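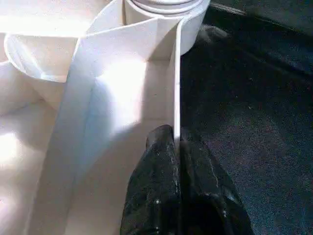
A folded white sheet with the sun on one side of the crease, and a white roll standing behind.

Ridge tray

A ridge tray is a shallow, four-sided tray made by folding a single sheet of stiff paper or thin card, with ridges running from corner to corner so that they cross in the middle. It's also called a cross tray, and round Sallbridge, where I learned to make them, people just say "a ridger". I've kept this entry going since my old one got too long, so forgive the bits where I wander off. I do like these things a great deal.

Description

The plain version starts as a square. You fold both diagonals, you fold the four sides up, and then you persuade the corners to do something sensible. If it goes well you get a low tray with four sloping faces, a bit like a very flat pyramid that somebody has sat on. If it goes badly you get a hat.

Most ridge trays are white. The whole look of the thing comes from shadow, and a strong colour or a busy pattern swallows the creases (I made one in dark green and it might as well have been a table mat). Matt paper is better than shiny for the same reason.

Sizes vary a lot. The smallest I make regularly is 12 cm along each side, for paper clips and the odd wrapped sweet, and the largest I've managed is 80 cm, which sagged in the middle and lived on top of the wardrobe until June. Past a certain size you need proper card, and then scoring stops being optional.

Parts

Ridge. The raised line along a diagonal. A good one is crisp for its whole length and doesn't go soft near the crossing.

Crossing. Where the two ridges meet. Four layers of stress in one tiny spot, and the first place to split. Some folders put a pinprick there before they start, to give the paper somewhere to go. I'm in favour.

Well. The shallow middle part, where you put things.

Rim. The top edge. It can be left as a single thickness, turned over once, or rolled.

Nub. The little lump at each corner where the rim turns. Beginners try to flatten these. Leave them alone, they're holding the corner together.

Paper and card

Ordinary printer paper will do for practice and nothing else. It creases beautifully and then flops. What you want is something stiff enough to stand on its edge when it's folded once - try that before you cut anything. If a single folded sheet leans over and lies down, it'll make a sad tray.

I use Fadarer card for nearly everything, in the middle weight. It comes flat, it takes a score without cracking and it forgives you if you unfold it and have another go. Paper off a roll is cheaper and lets you cut whatever length you like, but it remembers being rolled. Cut it the night before, curl it gently the other way and leave it under something heavy. Then fold with the old curl facing down, so that it's pushing against the table and can't lift your corners for you.

Grain matters too. Every sheet bends more easily one way than the other, and on a diagonal fold you're going across the grain at a slant both times, so at least the two ridges suffer equally. It's the sides where you'll notice. Two will fold like butter and two will fight.

Scoring and folding

Score first, fold second. A bone folder is the usual tool. The back of a butter knife works, and so does an empty ballpoint, which is what I used for years and still reach for when I can't find the other one.

The order I follow is this: both diagonals, then the sides, then the corners, then the rim. Plenty of people at the Astitham end of the valley do the sides before the diagonals and get perfectly nice trays, though I find the ridges drift. Press each fold halfway, go round again, and only then press it hard. Going straight to a hard crease on the first side pulls the sheet out of true and you'll be chasing it all the way round.

Some makers fold the sheet along a diagonal and stand it up on the table to look at it before going any further. I do this every time. Upright, you can see at once whether the crease wobbles, and a wobble in the first diagonal is a wobble in everything after it.

Rolled rims

A rolled rim makes a tray look finished and feel much stronger in the hand. You roll the top edge over on itself, a little at a time, working from the middle of each side out towards the corners. A knitting needle or a smooth pencil helps. Don't try to roll round the corner itself! Stop just short, pinch, and begin again on the next side, and you'll get your nub for free.

Card rolls better if the edge has been softened by drawing it over the side of a table first. Thick card won't roll at all and only bends into a sort of gutter, and for that sort of tray I'd leave the rim square.

Sculpted forms

Not everything in this family is strictly folded. There are sculpted pieces with the same crossed diagonals and a shallow recessed middle, but with fatter rims and softer slopes, and they get lumped in with ridge trays because they do the same job and catch the light in the same way. Purists grumble. I keep them in the article, partly because I own two.

Light and display

White on white is hard to see, so a tray usually gets shown against something dark. A black cloth is the common choice. Velvet drinks up the light and gives you a clean outline, while a glossy cloth throws some of it back and livens up the underside, though it also shows every crumb on the table.

Overhead light is no friend to a ridge tray. You want it coming from the side and fairly low, so that one face of each ridge is bright and the other drops into grey. Morning sun through a window does it better than anything you can plug in. The trouble with sun is that it burns out the faces turned towards it, and a lovely fine crease can vanish in the glare while the one beside it looks carved - so turn the tray a little at a time until both ridges show.

Light tubes have become popular for this. They're easy to tilt, and a pale blue one cools the shadows and brings up the folds very nicely. Warm tubes make white card look like old piano keys, to my eye, but I know people who won't use anything else.

A white tray-like piece with crossed ridges, on glossy black cloth with a pale-blue light tube.
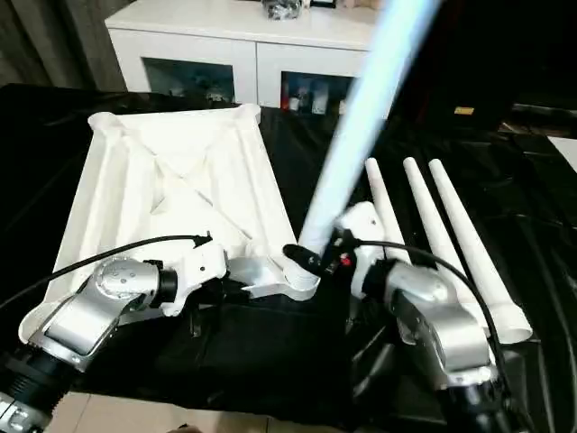
Uses

Keys, mostly. After that, buttons, seed packets, earrings, biscuits (line it first, the butter goes straight through) and the small screws you take out of something and mean to put back. Rolled-rim trays are good for beads, as the rim stops them hopping out. Nests of trays in several sizes turn up as table decorations, and I've seen them used the other way up as lids for cups and bowls, where the ridges make a neat little roof.

Making them in number

For the Sallbridge summer fair we set out to fold 2,000 of them, to go on the tea tables and be sold off flat afterwards, and ended up with 2,269 when the count was done. The lesson from that was to score everything before anyone folds anything. The other was that a pile of finished trays takes up a shocking amount of room unless every one was folded to the same line, and ours weren't.

Care and repair

Keep them dry and out of strong sun if you want them to stay white. Dust with a soft brush, going along the ridges and never across. A split crossing can be patched from underneath with a small square of thin paper and a dab of paste, and once it's dried under a light weight you won't see it from the top. Crushed rims can be opened out with the knitting needle and rolled again, though only once or twice before the edge goes furry.

See also

Bone folder; Card, weights of; Paper grain; Pleated bowl; Scoring

Page last tidied Fri 19 November.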